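Plorent

Plorent is a file format and runtime library for storing spatial anchors, the fixed reference points that let augmented reality software keep virtual objects in the same place between sessions. It was developed at Clendbridge by a team led by Mechthild Widmer and is maintained by Laltonico. Files use the extension .plo.

Overview

A spatial anchor ties a set of coordinates to features detected in the surroundings, such as corners, edges and patches of texture. Earlier tools from Clendbridge kept these features inside each application, so two programs running on the same headset could not share a map. Plorent moves the map into a separate file that any program with the right permissions can read.

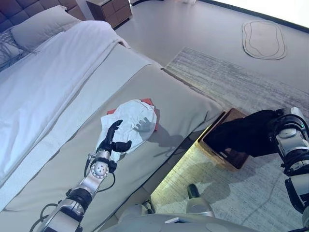 Bed with a tufted headboard; a wooden nightstand stands behind.

Each file holds a header, a feature table and an anchor list. The header gives the format version, the unit of length and the direction of gravity. The feature table is limited to 800 entries per cell, and a cell that goes over the limit is split in two. Anchors are stored relative to the nearest cell and have no global position, which keeps rounding errors small on large sites. 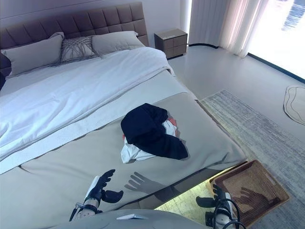 Relocalization

When a device starts up, the library compares live features with those in the stored table. A match is accepted once 30 features agree on a single pose. If fewer agree, the search widens to neighboring cells, and the application receives a "pending" status until a match is found or the search times out.

Lighting changes are the most common cause of failed matches. Version 2 added a second descriptor for each feature, computed from local contrast.
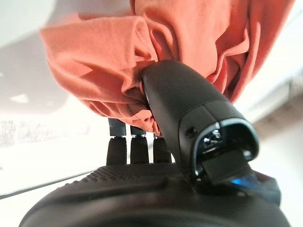

The second descriptor is optional. Files written without it can be opened by version 2 readers, but version 1 readers reject any file that includes it. A conversion tool written by Haoran Yuan strips the extra data and rewrites the header.

Each feature record takes up 144 bytes with both descriptors present. Records are not compressed - the library maps them straight into memory - although the anchor list may be.

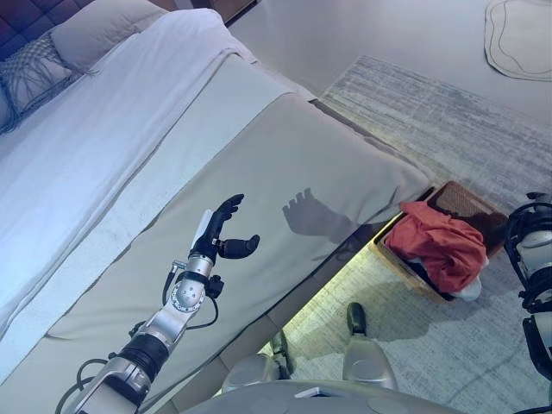 Error codes

Most errors are reported by number. Code 101 means that the gravity direction in the header does not match the one measured by the device, usually after a file has been edited by hand. The library still loads the map in this case but marks every anchor as read-only.

Licensing

The format description is free to use. The runtime library is sold under a per-device license, with a separate reader by Wilmer Villanueva offered at no cost. The reader cannot create or move anchors.

See also

De Luca (pose solver)
Spatial mapping
Head-mounted display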